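Baltow card organizer - set-up, section 3

Cardboard, open top, two columns of slots. Goes on the table in front of your laptop.

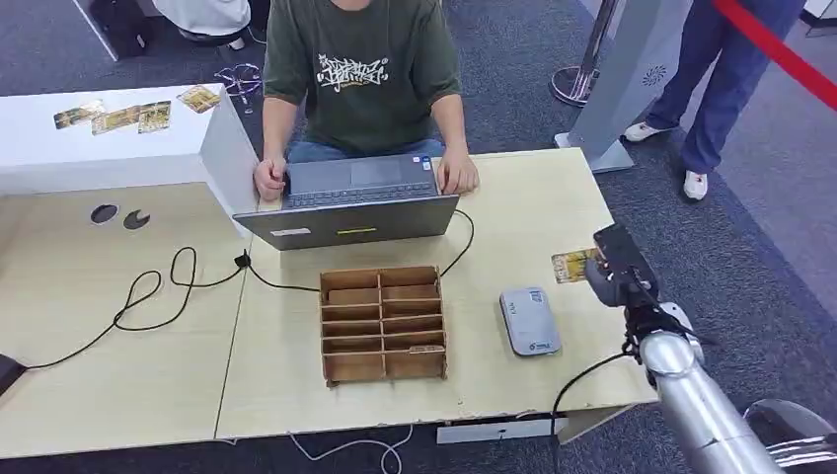 Siv Eide wrote in that hers leaned until she redid the tabs at the back, so do those first.

1. Fold outer walls up. Tabs in, back then front.
2. Slide dividers in, long one frist. Dont force them.
3. Check the slots are empty, no scraps left in the bottom.
4. Stand it where you can reach both columns with the laptop open.
5. Cards in from the back row, printed side toward you.

Note: edges a bit uneven, normal, trim if you want.

Caution: keep drinks away. Cardboard swells and the slots pinch.

Spare dividers: part 113, order from Atata.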